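Schwerdtfeger GR-2 Hand-Held Gripper Pair
Sold by Gerach. Item 1524. Updated 21 November 2021.

The maker calls the GR-2 "drop-proof." We have stopped repeating that. We still sell the pair, and for light tabletop work we think it is decent equipment, but there is a fault buyers should read up on before they order.

The fault is in the finger return. On units with serial numbers ending in 83 or lower, the return spring can hang up partway. The operator lets go of the trigger and the fingers stay closed, or open late and all at once. With a foam block that is an annoyance. With a spoon lying across a cup, the cup can go with it. Schwerdtfeger describes this as "rare under normal use" and has not told us what normal use is. Of the 20 pairs we pulled from our own shelf, 2 did it on the bench.

Thin handles are where we would look first. They leave very little for the fingers to close on, and a late release shows up right away.

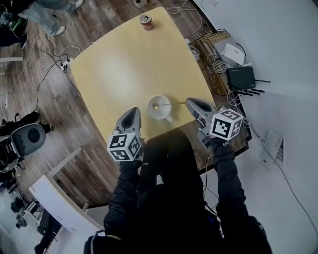

Lindiwe Visser wrote to us that the spring is only half the story: on her pair the right side stuck whenever the cable pulled tight along her forearm, and it stopped when she gave it more slack. She would like the maker to say so in the manual. So would we. We tried her fix on both of our bad pairs. It helped one of them.

Before you use a pair
Squeeze and release each side slowly, then fast, with nothing between the fingers. If either side hangs, stop and send both grippers back. Don't oil the spring. Keep hot drinks, glass and blades out of any session until you have a checked pair.

Replacement springs
Kanham makes a stiffer spring that fits. It is harder on the hand over a long day, and Schwerdtfeger says it voids the warranty - a bit rich, given the part it replaces. The Grulik spring is sold as a match and isn't one.

Returns
Affected pairs can come back to Gerach at our cost, opened or not. Include the cables.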